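Call for Participants: Working Group on Good Practice for Hand-Held Gripper Work

Andgate, with Mondal as host site
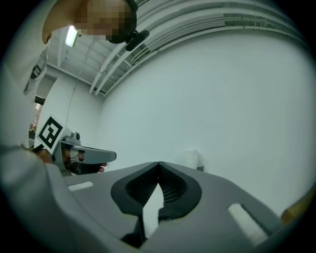
Who can take part?

Anyone who has worked with hand-held grippers, robot arms or automated cells in the past 2 years, in any job. Operators, trainers, safety staff and maintenance techs are all welcome. You do not need a degree, and you do not need your employer to be a member of Andgate.

What the group will do

The working group will write a short set of rules for people who record manual tasks with hand-held grippers. Most sites now use their own house rules, and these differ on basic points such as break times, cleaning, storage and who signs off a damaged tool. Dimby and Mondal have both agreed to share their current rules as a starting point. The first draft will be tried out at Mondal in October and revised after that.

The draft has to cover:

Length of a work session and the breaks between sessions
Checks on grippers and head-worn equipment before use
Consent, and how faces are hidden in recordings
Cleaning of shared equipment
Reporting of sore wrists, neck pain and near misses
Training for new operators

Pay scales and contract terms are outside the scope.

What we ask of you

There will be 6 meetings, each lasting two hours. Four are online and two are in person at Mondal. Between meetings you will read drafts and send written comments, usually a few pages at a time. Please only apply if you can make both in-person days - we will not be able to run those as video calls.

Participants are paid $60 per meeting. Travel to Mondal is paid back against receipts. Written comments are not paid separately.

Places

We have 20 places. At least half will go to people who handle the equipment as their main work. Suppliers may apply, but no more than one person per company. If you sell or develop grippers, say so in your application.

How to apply

Send one page covering your current job, the equipment you have used and one rule at your site you would change. Write in plain language. A resume is fine as an extra but will not be scored. Applications close at midnight on 7/9/23.

Farzana Kodikara and Lakmal Siddiqui will read all applications. If they disagree, Solange Chisholm decides. Everyone who applies gets a reply, including those we can't place.

Questions about the scope go to Sandamali Jayasinghe at the Andgate office. For travel or access needs at the Mondal site, ask for Tharindu Marikar - step-free entry is through the side door, and he can arrange parking.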